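Aprender a mover cojines sin robot
Robótica | Reportaje

Martes, nueve de la mañana, y ya hay cola para las pinzas. En Prolthorpe se trabaja así: un cojín, una silla, dos pinzas de mano. Agarrar, levantar, colocar. Otra vez. El brazo que un día tendrá que hacer lo mismo está en otro edificio, apagado.

La idea de fondo no es nueva. Para enseñar a un robot a manipular cosas hacen falta demostraciones, muchas, y la manera clásica de conseguirlas es teleoperar el propio robot. Lento, caro, y el robot se avería. El método que aquí llaman Kustora le quita el robot a la primera parte: una persona lleva en cada mano una pinza igual a la que tendrá la máquina, una cámara a la altura de la cabeza graba lo que ve, y unos cubos con marcadores impresos dicen dónde está cada pinza en cada momento. Del vídeo salen las trayectorias. De las trayectorias, la política de control.

«Lo que nos costó fue aceptar que los datos iban a ser sucios», dice Glykeria Sfakianakis, que dirige el proyecto. Habla deprisa y con el café en la mano. «La gente duda, corrige, agarra mal y vuelve a agarrar. Al principio tirabamos todo eso a la basura. Un error».

El cojín tiene su historia. Empezaron con bloques rígidos, lo habitual, y los resultados fueron buenos enseguida. Demasiado. Con tela y relleno la cosa se tuerce: el borde se dobla, la pinza pellizca funda y no espuma, y el objeto ya no tiene la forma que tenía un segundo antes. Además hacen falta las dos manos, coordinadas, cada una a un lado.

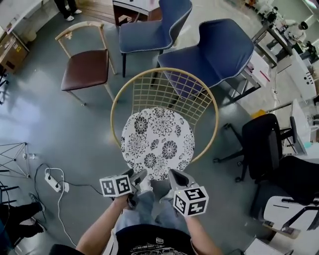
Las dos pinzas a ambos lados del borde del cojín, cada una con su cubo de marcadores.

El fondo tampoco se limpia. Sillas distintas, mesas, cables por el suelo, gente cerca. Sfakianakis insiste mucho en esto. Un modelo entrenado en una habitación vacía se pierde en cuanto aparece una silla de más, lo comprobaron con la primera versión, bautizada Sostik, que fuera de su cuarto blanco no daba una.

Los números, entonces. La última tanda reúne 715 demostraciones válidas, grabadas por 15 personas. Con ellas, el sistema entrenado colocó bien el cojín en el 76 por ciento de los intentos, en asientos que no había visto nunca. La variante sin las correcciones, es decir sin esos agarres fallidos que antes se borraban, se quedó en el 40. Misma red, mismo robot. La diferencia sorprendió hasta a los del equipo, que repitieron la prueba entera por si acaso.

¿La explicación? Hay una, provisional. Si el modelo solo ve agarres perfectos, no sabe qué hacer cuando el suyo sale torcido. Y sale torcido muchas veces.

Quedan pegas, claro. Los cubos. Cuando el antebrazo o el propio cojín tapan uno, la posición de esa pinza se estima a ojo, o casi, y hay trozos de grabación que no se pueden recuperar. También está la fuerza: la pinza de mano no mide cuánto aprieta la persona, y con una funda fina eso importa. Moschos, la versión que preparan para después del verano, llevará un sensor en cada dedo. Más peso, avisan los que graban, y las muñecas ya se quejan a media mañana.

Y luego el asunto del cuerpo. Una persona se inclina, da un paso, rodea la silla sin pensarlo. El robot de Prolthorpe va fijado a una base y no rodea nada. Parte de lo grabado, por tanto, le pide posturas imposibles, y hay que filtrarlo antes de entrenar. De momento se hace con un programa que descarta lo inalcanzable y con una revision a mano, que es lo que más tiempo se lleva.

Para junio quieren probar con mantas. Sfakianakis pone cara rara al decirlo. «Una manta no tiene borde bueno por donde cogerla. Bueno, tiene cuatro, pero nunca están donde los dejaste».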